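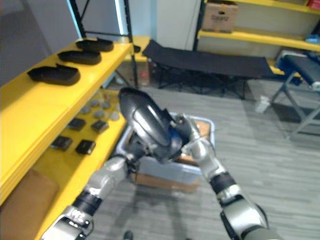 **Figure 7.1** Two arms holding one black shoe over a bin. Three more lie on the top shelf at left.

# Chapter 7: What Did the Robot Learn?

In September the robotics club at Turnham told its school board that it had "taught a robot to sort shoes." The claim went into the club newsletter, then onto a poster, and by 4th January it was the first line of a grant request. Before you read any further, write down what you think that sentence means. Keep the paper. You will want it at the end of Section 7.3.

Most readers take it to mean that you could hand the machine a shoe, any shoe, and it would know what to do. The club never tested that. Its members worked with a small set of glossy black shoes, all with the same rounded toe. The parts had set places on the yellow shelves. Kimutai Koech, who kept the project log, wrote on the second page that a run "counts if the shoe ends up in the bin." He did not write what happened to runs in which a student reached in and straightened something first. Were those counted? The log doesn't say, and two members of the club gave different answers when asked.

This chapter is about that kind of gap. You have already learned how an arm moves (Chapter 4) and how a hand closes on an object without crushing it (Chapter 6). Those chapters asked how. From here on we ask how you would know.

## 7.1 A number with nothing next to it

The Turnham poster said the robot had completed 400 runs. That is a lot of work for a student club, and the club deserves credit for it. But 400 of what? A total tells you how long people kept at something. To learn how well it went, you need at least the number of tries that failed, and you need the rule for failure to be written down before the first try.

Compare the entry from Rulell, a smaller club in the same contest. Rulell reported only 100 runs, and 22 of them were marked as failures, with a short note beside each. The judges ranked Rulell lower. Many students who read the two reports side by side think the judges got it wrong. I am one of the people who agree with them, though you should make up your own mind after Exercise 3.

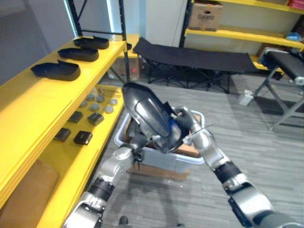
Two arms on one object make the question harder. When a single hand drops a shoe, you can name the hand. When two hands share the job, one may be doing nearly all the holding while the other goes along for the ride, and a person watching will usually give credit to both. The Turnham team described its method as "cooperation." Perhaps it was. The simple check is to run the task with one hand switched off and see how much worse things get. The club had time to do this and didn't.

Be careful, too, with the word "sort." To sort, a machine needs at least two kinds of thing and a choice between them. Putting shoes of one kind into one bin is a transfer task. It is a perfectly good student project under its own name.

## 7.2 Before you build

Your own project for this unit begins with a single page, due before anyone touches a motor. On it, your team will state:

- the claim you hope to make, in one sentence
- what counts as a run
- what counts as a failure, and who decides
- when a person may touch the setup, and how that is recorded
- one result that would make you drop the claim

The last item gives teams the most trouble. The Nyamweya worksheet in the back of the book has space for three attempts at it, and you will probably use all three. If your page says that nothing could change your mind, hand it back to yourself and start over.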